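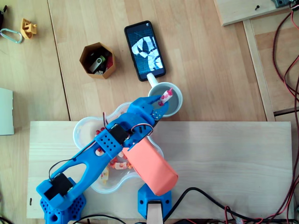 Wrapped candy in a lobed clear bowl, white mug alongside, pine board under the bowl.

Bench and Table Surfaces: Keeping Small Items Sorted
Ralix Workshop Notes | Updated 9/13/18

A timber table used for both hobby work and tea breaks collects small objects quickly. The following applies to any indoor bench with an oiled or varnished top.

Base board
Lay a loose pine board over the working half of the table. A length of 900 mm suits most desks. Sand the edges to 180 grit and ease the corners. Check the underside for protruding screws before it goes down, and fit 4 felt pads if the table finish is soft. Replace the board when it cups.

Small parts
Use an open container with straight sides for USB drives, spare fasteners and similar. Hexagonal containers pack edge to edge without gaps, so a second or third can be added later. Keep one category per container where possible. Carabiners and key rings are better on a hook under the table edge than loose on top.

Sweets
Wrapped sweets only. A clear plastic bowl shows the level at a glance and can be rinsed in the sink. Lobed bowls hold crumbs and sugar in the recesses; use a soft bottle brush and lukewarm water, then air dry upside down. Do not store screws or printed parts in a bowl that is also used for food, even after washing.

Mugs
Turn the handle away from the working side. Keep liquids off the board and at least 2 hand widths from a phone or any exposed wiring. White glazed mugs with grey tea staining come clean with bicarbonate of soda on a damp cloth. Rinse twice.

Rings and marks
Wipe water rings immediately. For a white haze on varnish, rub along the grain with a little furniture wax and buff after ten minutes. Dark marks in bare pine have usually penetrated the fibre and need sanding back to clean timber, followed by one thin coat of oil over the whole face to even out the colour.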